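Tenants of the Skallau apartments will be outside City Hall on Monday, November 7, 2022, with 3,335 signatures asking the council to halt the Zurkamo rent hike. The council, which has known the date since September, has found 20 minutes for them, right after the item on parking meters. "We're honored," said organizer Juwita Ginting.
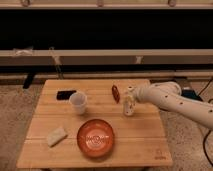
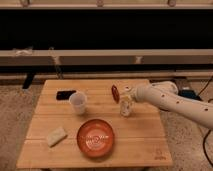

2 min read

Supporters can meet on the Yusof Street steps at 7 a.m. Bring a sign and a coat. Marcus Castellanos has the bullhorn and says he has been asked to keep it short.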